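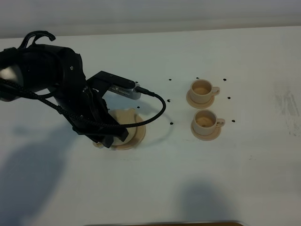

Ollano Robotics Laboratory Reports Method for Placing Nested Tableware From Limited Demonstrations

URKCOMBE, November — The Ollano Robotics Laboratory today released the results of a study on teaching a single robot arm to set cups and saucers at assigned positions on a table. The method, called Jonia, trains a control policy on 231 recorded demonstrations and corrects the policy during contact using the view from a wrist-mounted camera.

A technical report, the training code and the full set of evaluation logs are available from the laboratory's website.

Cups and saucers are a difficult case for learned manipulation. The cup can slide on the saucer during transport, the gripper hides part of the cup at the moment when position matters most, and pieces of one color give the vision system few edges to work with. Policies trained only on fixed camera views tend to lose track of the cup once the fingers close.

Jonia divides the task into 2 stages. In the first, the policy plans a coarse approach from a fixed view of the workspace. In the second, which begins when the gripper drops below a set height, control passes to a smaller network that reads only the wrist camera and the joint torques. The second network does not estimate the full pose of the cup. It predicts a short correction to the motion already under way and updates that correction until the fingers open.

The trials used beige cups on matching saucers, placed on a white tabletop with small black dots on its surface. Cups already standing on the table served as obstacles in the later trials. The arm was required to leave them where they were.

Over 400 evaluation trials, the two-stage policy completed more placements than a single-network baseline trained on the same demonstrations. The difference was largest when a neighboring cup stood close to the target. With no neighboring cup present, the two policies performed at nearly the same level, and the report draws no conclusion from that condition.

The laboratory also tested whether simulated data could replace part of the recorded set. Adding 3,000 simulated episodes improved the coarse approach but had no measurable effect on the contact stage. The report attributes this to the friction model, which does not reproduce the way a cup shifts when the gripper first touches its side.

Several limits apply. All trials used one arm, one gripper and one style of cup. Cups containing liquid were not part of the evaluation. Strong changes in lighting reduced performance in both stages, and the method has no recovery behavior once a cup has tipped over.

Work on the next version will cover stacked saucers and mixed cup sizes. It will be carried out with Barrientos, which supplied the motion controller software for the present study.

About the Ollano Robotics Laboratory

The Ollano Robotics Laboratory in Urkcombe studies contact-rich manipulation for service and light assembly tasks. Requests for the technical report or for access to the demonstration data may be sent to the laboratory's press office.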